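**Robot Manipulation Laboratory, Course Handout 6**
**Simulated Kitchen Tasks: Placement on and near Plates**
Instructor: Zoltán Szénási. Laboratory supervisor: Intan Liem.
Issued 30 May 2022

Students should read this handout before the laboratory session and bring a copy with them. It assumes that Handout 5 (frames and transforms) has been completed and that each pair has a working installation of the Titik simulator on its assigned workstation.

## 1. Purpose of the exercise

In earlier sessions the arm moved through free space and was graded on path error alone. The present exercise introduces contact. Each pair will write a controller that brings the gripper to a plate on the kitchen counter, closes or opens the fingers as the task requires, and withdraws without disturbing other objects on the counter.

The exercise carries 6 percent of the course grade. The written report is graded separately from the controller.

## 2. Terms used in this handout

**Approach pose.** The position and orientation of the gripper immediately before the final vertical motion. In this course the approach pose is specified in the counter frame.

**Clearance.** The shortest distance between any link of the arm and any object that is not the target. Students often compute clearance for the gripper only. The elbow and forearm must be included.

**Occlusion.** The condition in which part of the target is hidden from a given camera by the arm or by another object. A pose estimate made under heavy occlusion should carry a lower weight.

**Episode.** One complete run from reset to termination. An episode ends on success, on a collision above the force limit, or when the step count is exhausted.

## 3. The workspace

The counter scene is loaded from the Makholm set and must not be edited. The toaster is a fixed obstacle. It has collision geometry on all sides, and the sliders and knobs are part of that geometry. The cabinets above the counter limit how far the wrist may be raised during withdrawal, and several controllers submitted last August failed for this reason alone.

Object positions are drawn at reset from the seed supplied in the configuration file. The reference seed is 946. All figures quoted in the report must be obtained with the reference seed unless the text says otherwise.

The blue plate is the item of interest in the first part of the exercise. Its edge is used to estimate the center, and the quality of that estimate depends on how much of the edge the camera can see. When the gripper is low, a large part of the plate may be covered by the arm itself.
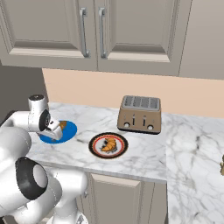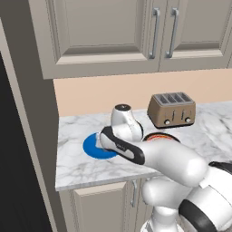 *Figures 6.1 and 6.2. Arm at the blue plate, two views of the counter scene. The croissant on the dark plate is visible in Figure 6.1 only.*

Pairs should compare the two figures before choosing a camera for the center estimate. In Figure 6.2 only the left part of the blue plate remains exposed, and a circle fitted to so short an arc is sensitive to small errors in the edge points. A controller that refits the circle at every step will tend to drift as the gripper descends. The recommended practice is to fix the estimate at the approach pose and hold it through the final motion.

Figure 6.1 also shows a small food item on the blue plate, partially hidden by the fingers. The segmentation mask supplied with the course software treats food and plate as separate classes. Pairs who merge the two classes will obtain a center estimate that shifts toward the food.

## 4. Procedure

1. Load the scene and confirm that the reference seed is set.
2. Move the arm to its home position and record the joint values in the log.
3. Estimate the center of the blue plate and save the estimate in the counter frame.
4. Command the approach pose. Check clearance to the toaster for every link, and enter the minimum in the log.
5. Lower the gripper under velocity control. The contact threshold is set in the configuration file and is the same for all pairs.
6. Perform the finger motion given on the task card.
7. Withdraw vertically to the approach pose before making any lateral move.
8. Save the episode and reset.

Steps 3 through 8 are to be repeated until 71 episodes have been recorded. Failed episodes count toward the total and must be kept. A log from which failures have been removed will be returned ungraded.

## 5. Common errors

The most frequent error in past years was a sign mistake in the wrist rotation, which turns the gripper housing toward the camera and blocks the plate for most of the descent. It is easily found by plotting the exposed edge length against height.

A second error concerns the elbow. The inverse kinematics solver in the Sedgwick library returns more than one solution for most poses over the counter. Select the solution explicitly; do not accept the first one returned. The difference may not be apparent until the arm is asked to withdraw.

Finally, students should note that a successful contact flag does not establish that the gripper is in the correct place. The flag is raised by contact with any surface, including the marble.

## 6. Report

The report is limited to four pages, excluding plots. It should contain:

- the method used for the center estimate, with one worked calculation
- a plot of minimum clearance by episode
- the success rate, with failures sorted by cause
- a short discussion of one failed episode, chosen by the pair

Reports are submitted through the Vedow portal under the pair number. Individual submissions will not be accepted without prior approval from the instructor.

## 7. Reading

Course reader, pages 71 to 97. The section on contact detection may be omitted by students who attended the Monday lecture.

Questions about the software should be directed to Intan Liem during laboratory hours. Questions about grading should be directed to the instructor in writing.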